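木曜日、くもり、夕方から少し雨

朝から洗濯物のことで頭がいっぱいだった。乾いたやつがソファの上に山になっていて、その山の上で猫が寝ていて、猫をどかさないとたためない。どかすと怒る。仕方ないので猫のいない側からタオルを引っぱり出して、3枚だけたたんで出勤した。残りは帰ってからやるつもりだった(やっていない。いまこれを書いている横にまだある)。

うちにはPrinnessがいる。床をぐるぐる走る丸い掃除機で、買ったときは、これでもう掃除からは解放だ!と喜んだものだけれど、あれを走らせるためにわたしが毎朝している仕事を書き出したら結構なものになると思う。椅子を上げる、充電コードを拾う、猫の水入れをどける、玄関マットのふさふさを裏に折りこむ。で、走らせて出かけると、帰ってきたときには洗面所のドアの裏で止まっている。自分でドアを押して閉めて、自分で閉じこめられているのだ。今日もそうだった。抱えて充電台に戻してやるとき、ちょっとかわいいと思ってしまうのがくやしい。

それでも床はきれいになるので文句は言わない。いや、言っているか。言いながら使っている。

店のほうは朝からばたばた。モーニングの時間にVevexがまた途中で止まって、食洗機のふたを開けたら湯気がもわっと来て眼鏡が真っ白になった。エラーの出かたがいつもと同じだったからフィルターを外して洗って、もう一回。中からレモンの種が出てきた。あんな小さいもので止まるんだから繊細な機械である。うちの店に来てもう長いし、皿を洗うことにかけてはわたしより断然うまい。でも皿を入れるのはわたし、出すのもわたし、グラスの底にたまった水をふきんで吸いとるのもわたしで、フォークとスプーンを分けて引き出しにしまうのもわたし。洗うところだけが機械で、その前と後ろには人間がびっしりくっついている。

お昼は隣の通りのWanigasekaraでカレー。豆のやつ。あそこは去年から配膳ロボットを入れていて、棚みたいなのが通路をしずしずとやって来る。来るんだけど、棚からお皿をテーブルに移すのは客がやる。今日はトレーの上のお水がやけになみなみで、受けとるときにちょっとこぼした。こぼしたのはわたしで、ロボットはこぼさずに運んできたので、この勝負はむこうの勝ち。お店の人がさっと来てふいてくれた。ふくのは人だ。豆のカレーは先週より辛かった。おいしかったけど、午後ずっとくちびるがひりひりしていた。

さて本題。仕事のあと、前から気になっていたFlamettiの見学会に行ってきた。ロボットの腕に家のことをやらせてみる、という内容の小さな会で、申し込んだのは2月、どうせ外れるだろうと思っていたのに当たった。参加費は無料で、バス停から歩いて12分。この12分がずっと上り坂で、しかも途中から雨がぽつぽつ来て、傘は店に忘れてきていて、着いたころには前髪がぺったりしていた。

受付で名札を渡されたけれど、ひもが長すぎておへそのあたりでぶらぶらする。わたしの番号は49。ゾロ目でもなんでもないのに、なんとなくいい番号だと思ってスマホケースに貼って帰ってきてしまった(返すものだったらどうしよう)。

来ていたのは親子づれとか、スーツの人とか、学生さんらしき集団とか。わたしのすぐ前に立った小学生くらいの男の子が、始まる前からずっと「宿題もやる?」と聞いていて、お母さんに「やりません」と言われていた。わたしも内心、確定申告はやるのかと聞きたかった。

最初に説明が20分あった。聞いていてなるほどと思ったのは、工場みたいにいつも同じ場所に同じものが来る仕事と、家の中の仕事とは、むずかしさの種類が全然ちがうという話。家のものは毎日ちょっとずつ場所が変わる。コップの持ち手の向きも変わる。タオルなんて置くたびに形がちがう。言われてみればそうで、うちの洗濯物の山は二度と同じ形にならないし、猫まで乗っている。わたしたちはあれを何も考えずにつかんで、すみっこを見つけて、半分に折っているわけだ。考えずにできるから、つまらない仕事だと思っている。つまらない仕事がいちばんむずかしいと言われると、朝3枚で力尽きた自分も許された気がした。

それから台のまわりに集まって、実際にやるところを見せてもらった。今日の課題はスプーンだった。マグの中をスプーンでまぜる。ただそれだけ!店でわたしが毎日何べんもしている、あれだ。

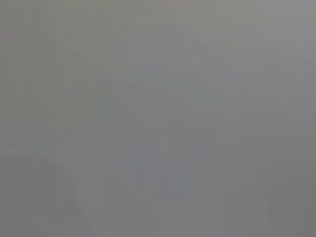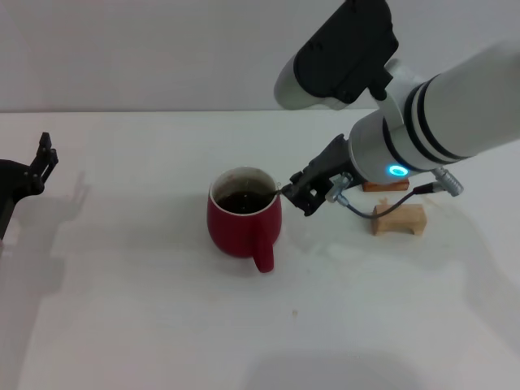

見ているあいだ、自分の右手がポケットの中で勝手にまぜる動きをしていて笑ってしまった。それで気がついたのだけれど、わたしはまぜるとき、手首をほとんど動かしていない。指のあいだでスプーンの柄をころころさせているだけなのだ。ココアのときはもっと大きく、底のほうからこそげるみたいに回す。砂糖が残っているとじゃりっと来るから、来なくなるまで回す。ああいう、じゃりっ、というのを機械はどうやって知るのかなあと思って、質問の時間に思いきって手をあげた。

そうしたら係の人が、ものすごくうれしそうな顔をした。あんなにうれしそうにされるとは思わなかった。見て分かることと触って分かることがあって、人間はそれを混ぜて使っていて、というような話を早口でしてくれて、後半はわたしにはむずかしかったのだけれど、要するに、じゃりっはまだ苦手らしい。メモ帳に「じゃりっ=苦手」と書いた。いま見返すとなんのメモだか分からない。

スーツの人は、じゃあいつごろ家に来るんですかと聞いていた。みんな聞きたいのはそこだよね。係の人はしばらく黙ってから、何をやってほしいかによります、と答えた。うまい逃げ方だなと最初は思ったのだけれど、帰りのバスで考えているうちに、逃げでもないなと思えてきた。だってわたしも、新しいバイトの子に「もう一人前ですか」と聞かれたら、何をやるかによるよ、と言うと思う。レジはもう任せられる。ラテはまだ。床のモップはわたしより上手。そういう感じ。

では、うちの店で何をやってほしいか。坂を下りながらずっと考えていた。

飲みものをまぜるのは、わたしはたぶん頼まない。まぜながらお客さんの顔を見たり、次の注文を聞いたりしていて、あれは休憩みたいな時間でもあるのだ。取られたらちょっとさみしい。

頼みたいのは断然、閉店後の排水口である。あのぬるっとしたやつ。それから冷蔵庫の下。冷蔵庫の下に手をつっこんでほこりを取る仕事を、文句も言わずに毎晩やってくれる腕があったら、わたしは自腹で買う。あとグラスの拭きあげ。薄いグラスはわたしでも年にいくつか割るから、機械がやってどうなるのか見てみたい気はする。見てみたいけど、うちの高いほうのグラスではやらないでほしい。

家だったら洗濯物。これはもう一択。たたむだけでなく、しまうところまで。たたんだものがソファの上で三日暮らすのを何とかしてほしい。でもそうなると引き出しを開けないといけないし、うちのたんすの二段目は、持ち上げながら右に寄せて引かないと開かない。あれができるのは世界でわたしだけだ。妹が泊まりに来たときも開けられなくて、一晩わたしのパーカーで寝ていた。ロボットが来る前に、まずたんすを直せという話である。

こう並べてみると、機械に家のことができるかどうかって、うちがどれだけ散らかっているか、うちの道具がどれだけ変なくせをつけているかの話でもあるなあと思う。Prinnessのためにコードを拾うようになって、床にコードを置かなくなった。Vevexが来たときも、入らない大皿を思いきって処分した。わりと気に入っていた皿だったのに。人間のほうが機械に寄っていって、機械のほうも少しこっちに寄ってきて、どこかで落ち合う。落ち合う場所は、うちの場合、まだずいぶん先のほうにありそう。

今日見た限りでのわたしの採点を書いておく。床掃除、できる。ただし人間の下ごしらえつき。皿洗い、洗うところはできる。料理を運ぶ、平らなところならできる。洗濯物、知らない、今日は見られなかった。排水口、誰かはやく作って。飲みもののスプーン、見ていて手に汗をかいたので応援の点を入れてしまい、公平な採点ができなかった。

応援といえば、あれはなんだったんだろう。腕が動いているあいだ、まわりの大人がみんな息をとめていたのだ。スプーンですよ。自分たちは家で一日何度もやっていることなのに。あの男の子だけが途中で「がんばれー」と声に出して、そうしたらみんなほっとしたみたいに笑って、わたしもつられて小さい声でがんばれと言った。店でまぜていてがんばれと言われたことは一度もない。明日からちょっと言われたい。

帰りのお土産コーナー(そんなに立派なものではなくて、長机にちょこんと)でFlamettiのロゴ入りのふきんを買った。ふきんを売っているところがいい。まだふきんの出番はありますよと言われているみたいで。店に持っていこうかと思ったけど、もったいないので家用にする。もったいないと言っているうちに引き出しの奥で一生を終えるふきんがうちには何枚もあるので、今度こそ使うこと。二段目には入れないこと。

帰宅してから、なんとなく自分でも紅茶をいれて、スプーンを二本の指だけではさんで、手首を固めてまぜてみた。これがやってみると相当やりにくい!スプーンの頭がマグの壁にこんこん当たるし、少し力を抜くと柄がくるっと向きを変えてしまう。はさむ位置を上にすると先がふらふらするし、下にすると指が熱い。テーブルに点々と紅茶がはねた。左手でもやってみて、もっとひどいことになった。猫が見に来て、はねた紅茶のにおいをかいで、いやな顔をして行ってしまった。

こうなると、あの腕を見る目も変わってくるというもの。最初は正直もっとすいすいやるのかと思っていたし、遅いなあとも思っていたのに、自分が指二本でやったあとだと、遅くても全然かまわない。ゆっくりやってください、という気持ち。新人さんにいつも言っていることと同じだ。早くなくていいから、こぼさないでね、と。

でも、もし家にあの腕が来たとして、どこに置くのかという問題もある。うちの台所の調理台はまな板を置いたらもうおしまいだし、食卓には醤油とティッシュとダイレクトメールがのっている。腕を置いたらわたしがごはんを食べる場所がない。見学会で見ているときはそんなことは考えもしなかったのに、帰ってきて台所の電気をつけたとたんに現実が押し寄せてきた。天井から吊るすとか?吊るしたら猫が絶対に飛びつく。カーテンレールがどうなったか思い出してほしい。

それと、音。Prinnessの音で下の階の人に気をつかって、夜は走らせないようにしている。腕はわりと静かそうだったけれど、まわりがざわざわしていたのでよく分からない。夜中に台所でひとり、うぃん、と動いて洗いものをしてくれていたら、ありがたいのと怖いのと半々だろうな。トイレに起きて暗がりで出くわしたら悲鳴をあげる自信がある。

お店の子たちにも明日この話をしようと思う。たぶん一人は、仕事なくなっちゃうじゃないですかと言うだろう。レモンの種を取る人がいる限り大丈夫だと言っておく。種を取るのが楽しい仕事かどうかは、また別に相談しないといけないけれど。どうせなら楽しいほうを人間がもらって、種とぬるぬるのほうを持っていってもらいたいのに、いまのところ逆になっている気がする。洗うのはVevex、種はわたし。走るのはPrinness、コードはわたし。そこはもうちょっとなんとかならないものか。次にああいう会があったら、手をあげてこれを聞こう。じゃりっの話はもう覚えられていそうで恥ずかしいから、眼鏡を変えていく。

忘れないうちに、明日のこと。
Vevexのフィルターの予備を注文する。
傘を持って帰る(二本たまっているはず)。
名札の番号を返すのかどうか、申し込みのメールを読み直す。
牛乳。
二段目のたんす、ろうそくを塗るといいと聞いたので試す。

洗濯物は、猫が下りたらたたむ。いま見たら、まだ寝ている。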